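Tips From the Two-Handed Bench: Getting a Home-Built Pair of Arms Ready to Pour

Posted 2019-06-27

Several of you wrote in after the February page asking how the pouring project was coming along, and whether I had any tips for folks putting together their own pair of arms in a garage or a shared shop. I do! More than will fit here, probably, so I've kept to the things that cost us the most evenings at Sorlow (our shared workshop, for those who are new to the page). Kerstin Ehlers did most of the wiring and Uwe Rieger wrote nearly all of the software, so any cleverness below is theirs and the long sentences are mine.

Start with the table

I know, you want to start with the hands. Everybody does. But a table that rocks even a little will have you chasing problems in the software that were never there. Shim the legs, put a level on the top in both directions, and then lean on one corner with your full weight and check it again. Ours went through two rounds of this before Uwe was satisfied.

A plain, matte top is a kindness to your camera. Glossy paint throws back every ceiling light, and a busy wood grain makes it harder to find the edge of a glass. We went with matte white and have been happy with it, scuffs and all. Wipe it with a barely damp cloth before each session and let it dry completely. Don't use furniture polish, please – it leaves things slippery, and a cup that slides when nudged is a cup that gets chased all over the table.

Give your cables somewhere to go

Cables want a bit of slack at the wrist and no slack at all anywhere they could snag. The way to find out how much is to move the arm by hand, power off, through every position you think it will ever reach, plus a few silly ones. Watch the cable the whole time and not the hand (this is harder than it sounds, the hands are much more fun to look at). If it pulls tight at any point, let out a little more. If it hangs low enough to hook a cup, take some back.

Then fasten it with hook-and-loop straps. Zip ties are neat and cheap, and you will be snipping them off the very next evening when something needs to come apart. Kerstin keeps a jam jar of short straps on the shelf and I have stolen the idea for my kitchen, where they're wonderful on the mixer cord.

Practice with the bottle closed

Please, please leave the cap on for your first sessions. A full bottle with the cap screwed down has the weight you need to practice with, and a bad grip costs you nothing worse than a thump. We set our own little target for this stage, 13 clean grips in a row before anyone was allowed to touch the cap, and Finn Reuter drew up a chart for the wall so that we couldn't fudge it.

Thin plastic bottles are trickier than you'd think. The sides give when you squeeze them, so a grip that holds a sturdy bottle can crumple a light one, and once it has a dent it won't sit the same way again. Begin with the force set low and bring it up in small steps. A finger set low, near the table, helps steady the bottom while the others do their work higher up.

Set your glass out on its own, with clear space on every side, and let the idle hand wait open beside it. I like a straight-sided tumbler for learning because it's the same shape whichever way you turn it.
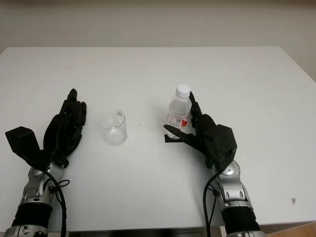

Helping the camera find clear glass

A clear glass on a white table is a hard thing to spot, for a camera and for me without my reading glasses. What helps most is light from one side, low and soft, so the rim picks up a bright line. A desk lamp with a sheet of baking parchment clipped well away from the bulb does nicely (LED bulbs only, they stay cooler). Move the lamp a hand's width at a time and look at the camera picture after each move.

If you're still having trouble, wrap one turn of painter's tape around the bottom of the glass for practice and take it away once the rest is working. Cristóvão Bettencourt thinks this is cheating. I think it's fine.

When you do go to water

Move the power supplies up off the floor and away from the splash side before you loosen that cap. Lay a folded towel along the front edge of the table, put your power strip on a switch you can reach without leaning over the arms, and fill the bottle only a third of the way. Have one person on the switch who isn't doing anything else. Cold water, too, will fog a glass on a humid day, so let the bottle come up to room temperature first.

Write down what you changed

Uwe's log is up to 1,617 lines now, and I tease him for it, but it has saved us more than once. Date, what you changed, what the arm did. A school notebook is plenty.

Next time I'll go through cleaning the finger pads, and Kai Voß has promised me his method for sewing sleeve covers out of old umbrella cloth.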